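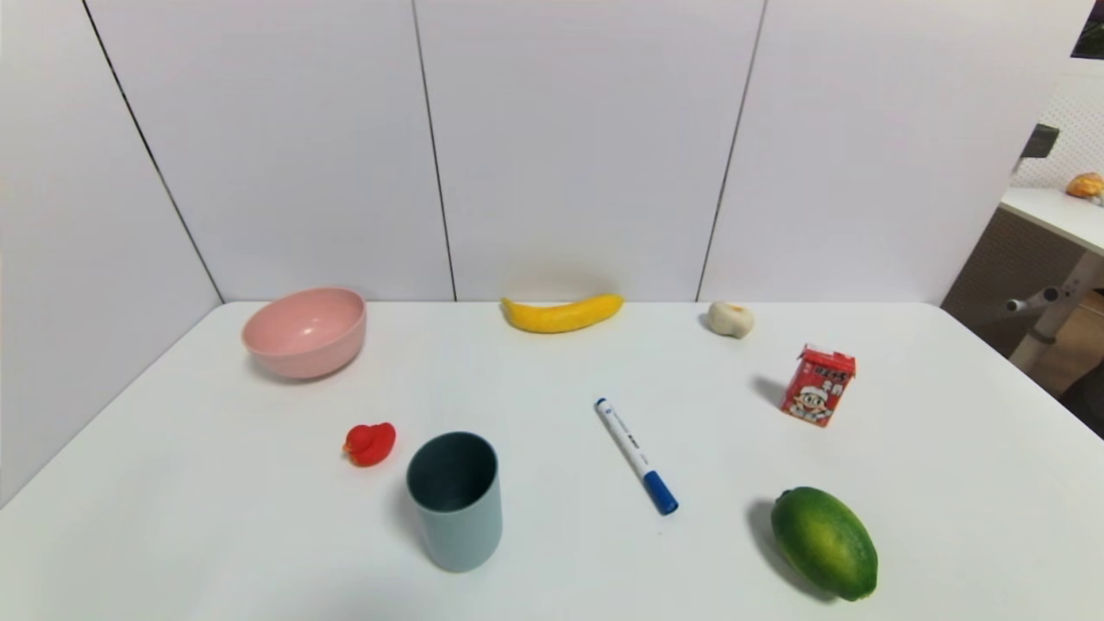 I clear off my craft table with a kitchen timer, and I'm going to walk you through it because it's the only tidying routine I've ever stuck with. The table is white and wide, so everything dumped on it shows. A pink bowl, a banana, garlic, a drink carton, a red duck sitting next to a cup – that's a very typical spread for me, and I used to just look at it and leave the room. Now I give it 300 seconds and go!

What you need: one bowl, one cup, and a timer. My timer is an old Saltatier, but your phone is fine.

Step 1. Spread it out

Don't start by putting things away. Slide everything apart until you can see table between the pieces. Piles hide stuff (I once found a Lasport receipt from August under mine), and it's way easier to decide about a marker when it's lying there by itself. 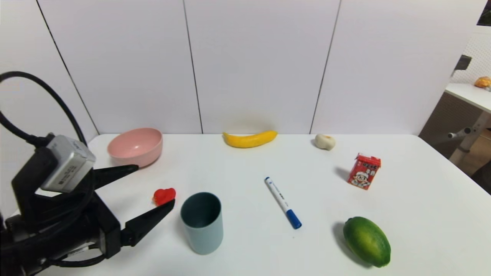 Spread out before sorting, marker in the middle and the banana at the back.

Step 2. Food, desk, toys

Say the group out loud as you touch each thing. Garlic, food. Marker, desk. If you can't decide in a couple of seconds, push it to the front edge and keep moving. Little play pieces are the worst for this, and 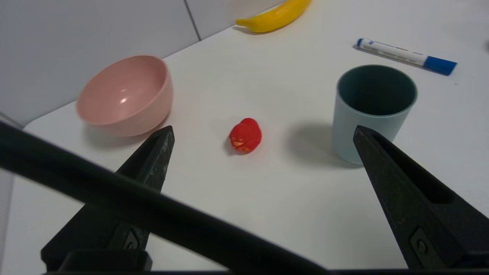 I've lost whole evenings wondering where one of them belongs. Just call it a toy. You can change your mind next week, and the timer is still running!

Step 3. Nest the containers

Put the cup in the bowl. Stand it upright and a bit to one side so there's still room next to it for small things. It's one trip to the kitchen now, and you get a nice patch of table back right away.

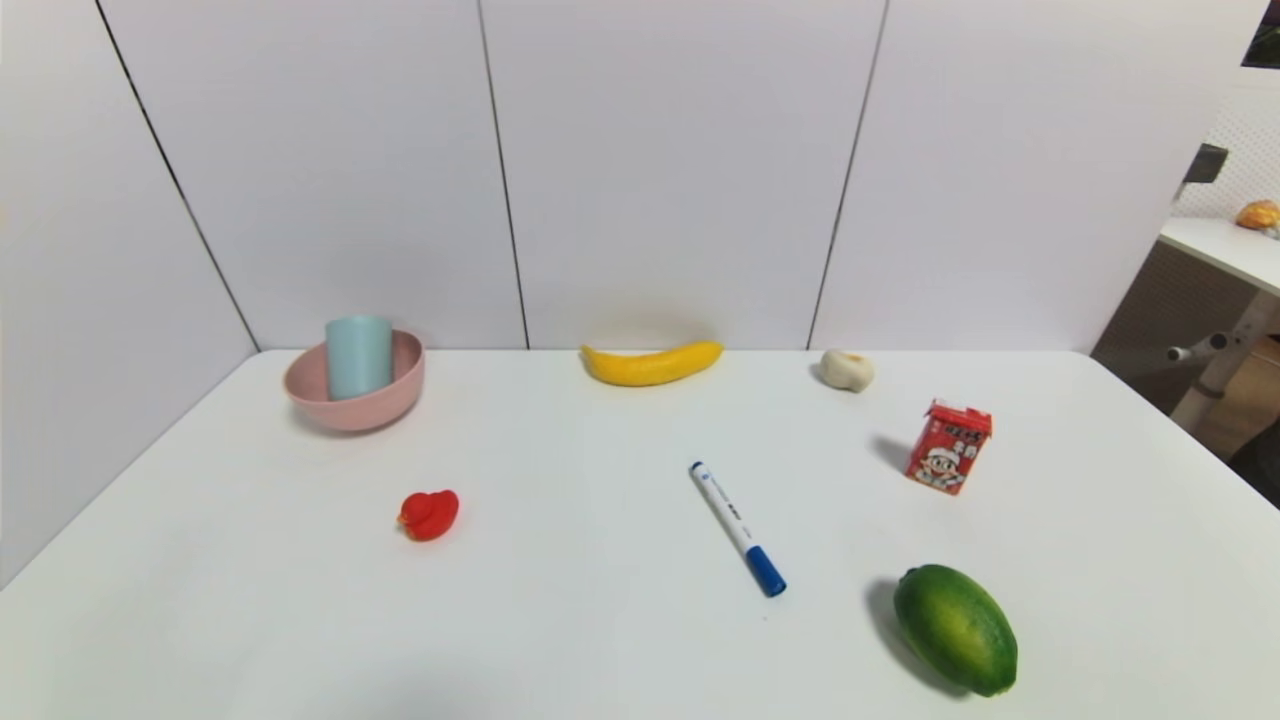
Step 4. Carry one group at a time

Food goes first for me, then desk things, then toys. If the timer beeps, stop – whatever's left can wait for the next round. I wait 20 minutes and then do another if I feel like it.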